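Ticket: Nigam garment unit stops during hanging cycle, residential installation
Last updated: March 2021
February 11, 2021
By Markstead Field Support

Status: Closed, with one item carried over to the next service visit
Equipment: Nigam garment-handling unit, Flurum gripper, Luvlow controller

Reported problem

The customer reports that the unit stops partway through the hanging cycle and shows a pick error. The fault occurs most often when clothes are brought to the unit already on wire hangers. The customer also reports that the unit sometimes halts before the wardrobe and does not attempt to open the door. Power cycling clears the message, but the fault returns within the same load.

Initial checks

The controller log was downloaded before any setting was changed. It held 2,000 entries, the full capacity of the log, and older entries had been overwritten. Nine pick errors were recorded in the most recent load. No motor faults or overcurrent events were present.

The gripper pads were inspected and cleaned with a dry cloth. Wear was within limits. Finger travel was checked in manual mode and found correct at both ends. The pads were not replaced.

Pick area

The pick area is a low sleeping platform covered with a woven straw mat. The mat has darker stripes running toward the balcony door and a seam crossing it where two sections meet. The controller had been set up on a plain surface at the depot and had not been retrained on this one. In the log images, the seam was marked as a garment edge on several occasions.

The second cause was found in the load itself. Wire hangers had been left in a pile with their hooks overlapping, and the unit was attempting to lift one hanger while others were caught on it. The load was then sorted by hand to establish a known starting condition.

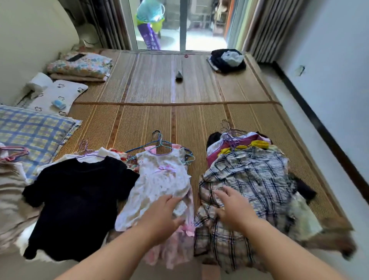
The surface model was retrained with the mat bare, then again with a single garment laid flat. Approach speed over the mat was reduced to 200 millimeters per second. A test load of four garments was placed with the hangers separated and all hooks pointing the same way. The unit completed the load without a pick error. The same load was then run with two hangers hooked together, and the error returned at the first pick. This result is consistent with the design of the gripper, which cannot separate joined hangers.

Wardrobe door

The second complaint was examined separately. The wardrobe door is a tall white panel with a narrow metal strip along its edge. Light from the room reflects from this strip, and the depth reading along it was missing or unstable. With no stable edge to approach, the controller held its position and waited. The next panel has an oval recessed handle, and the log shows that the controller had on two occasions selected this handle as its target. 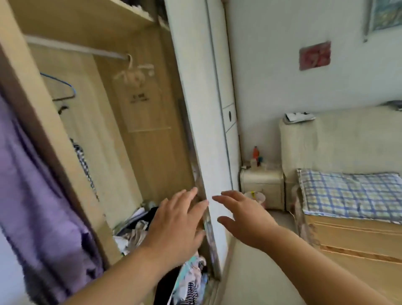
Photo: Markstead Field Support

The door edge was taught manually, using a contact point on the flat face of the panel and not on the metal strip. An exclusion zone was set over the recessed handle of the next panel. The hanging rod was taught again at both ends, as it crosses the cabinet at a slight angle and the stored position had assumed a level rod.

The pile of clothes in the bottom of the wardrobe was left in place at the customer's request. The lower travel limit was raised so that the gripper does not enter that space.

Instructions to the customer

Separate all hangers before starting a load. Keep bedding and bags outside the marked pick area. Open the wardrobe door by hand if the controller shows a door wait message, then press Resume. Do not power cycle the unit during a load; doing so discards the current position and the log entry that goes with it.

Follow-up note

The customer reports no further pick errors. One door wait message was recorded and was cleared with Resume. A matte cover for the metal strip has been requested from stores and will be fitted at the next service visit. The log export interval has been shortened so that entries are saved before they are overwritten.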